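Home | About | Current openings | Suppliers | Contact

Call for participants: bag handling and small waste sorting, Rasesthorpe

Posted April 2018

Govinen is recruiting 11 participants for the Bright programme, a study of how thin plastic bags are opened, filled, hung and reused in small offices and flats. Sessions are held at our Rasesthorpe rooms. No prior experience is required.

Scope of work

Each participant attends six sessions over the study period. Tasks cover the following:

- opening and spreading a carry bag by its corners
- lining a round bin and removing a full liner
- collecting small scraps from carpet
- hanging a bag by knotted handles from an adhesive wall hook and taking it down again
- filling a bag until taut and closing it

Bags are of the common printed takeaway type. Hook position is marked on the wall with tape and must not be altered. Some work is done at floor level, so participants should be comfortable kneeling on carpet for short periods. 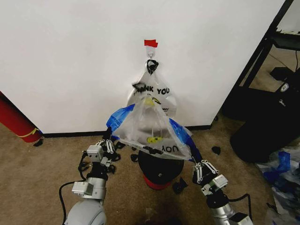
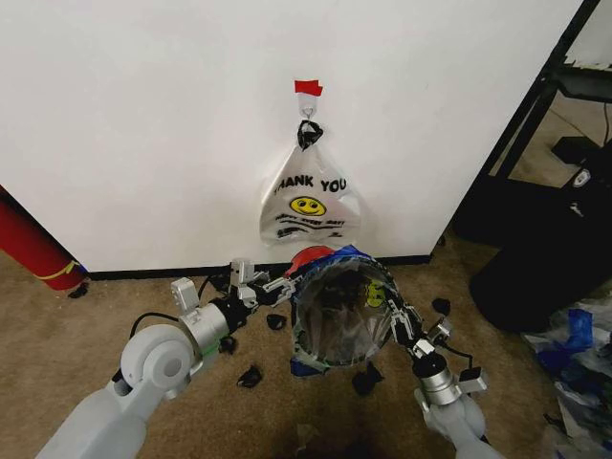
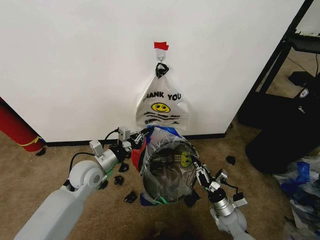

The hanging bag on its wall hook, Rasesthorpe.

Requirements

Participants must be 18 or over and have normal use of both hands. Left-handed applicants are encouraged, as the Cirnine pilot was short of them. Gloves are supplied but optional - please note any latex allergy on the form. Closed shoes are required.

Payment

A single payment of $600 is made by bank transfer on completion of all six sessions. Participants who withdraw early are paid pro rata. Parking is not reimbursed.

How to apply

Complete the participant form at the Rasesthorpe front desk or request one by email. State your availability and preferred hand. Applications are assessed in order of receipt, and a reply should be expected within seven working days. A second intake is planned for December.

Comments (3)

kel_r: Is the $600 before tax? Form doesn't say.

Govinen: Gross amount. You will need to declare it yourself.

mossvale: Did the Cirnine one last year. Bring something for your knees, the carpet is fairly thin.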